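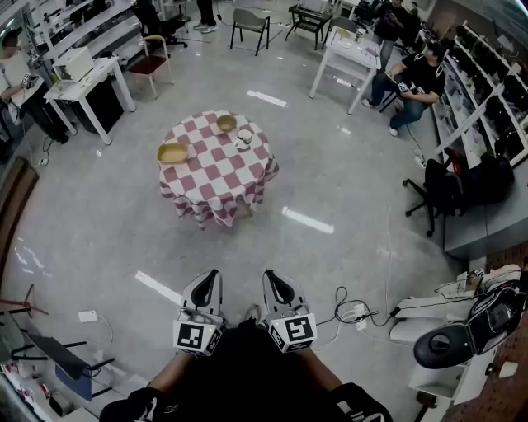

The round table at Pekevthorpe, laid for a session with the two-finger hand-held gripper.

Wanted: people willing to pick up a cup, put it down, and then tell us what was wrong with the thing they picked it up with

Flultura is comparing two hand-held grippers and would like to borrow your forearms. Both have two fingers and a pair of printed marker cubes, and both were designed by people who were quite sure they had got it right. They can't both have, and the designers have been asked to stop testing their own work.

The first gripper, Pan, has curved black pads. The second, Plonitz, has flat ones and a stiffer squeeze. You will use each of them to move ordinary tableware about on a checked tablecloth: bowl, tray, cup, and back again. The cloth stays on. Everybody's gripper does well on a bare bench, and we have quite enough graphs of that already.

What a session involves

You come to our workshop in Pekevthorpe for 95 minutes, including a tea break. We show you how to hold the gripper so that the markers face up and forwards, where the tracking can find them. You then do the same set of moves with Pan and with Plonitz, in an order drawn from a mug. At the end you fill in a form, which has a large box marked "Complaints". Please use it. The last round came back with "fine" written in it over and over, and we learned nothing.

You will be standing throughout the moves. There will be other people in the room, mostly looking at their own screens and cables. They are not judging you.

Who we want

Adults with two working hands and no great attachment to looking elegant. We are short of left-handers and of people with small hands, as Pan was plainly drawn around a large right one. No technical background needed. If you have built a gripper yourself you are welcome, but you will be asked to save your suggestions for the form.

Please wear plain dark sleeves to the wrist and flat shoes. Leave bracelets and large watches at home, as they catch on the handle. If you have a sore wrist or shoulder, tell us first and we will find you a later slot.

What you get

A supermarket voucher, your bus fare, and biscuits of a fair standard. You may do 2 sessions, on different days. We have 1,245 moves still to record across the two grippers and the voucher budget is finite, so places go in order of asking.

To apply, write to Armindo Amaral at the Flultura workshop with your handedness, your glove size if you know it, and when you are free. Applications close on 22 July 2022. Boonsong Wattanapong runs the sessions and will reply with directions, which you should read, as the front door is at the back.

Comments (4)

marrowfat
Did the February round. Plonitz gave me cramp in the thumb and I said so at length. Biscuits as described.

Boonsong W.
You did, marrowfat. Page 6 of the report is more or less you. The spring has been changed.

Tilly_K
I'm left-handed but use scissors with my right. Which am I?

Armindo A.
Tilly, put down both and bring the hand you'd pour tea with.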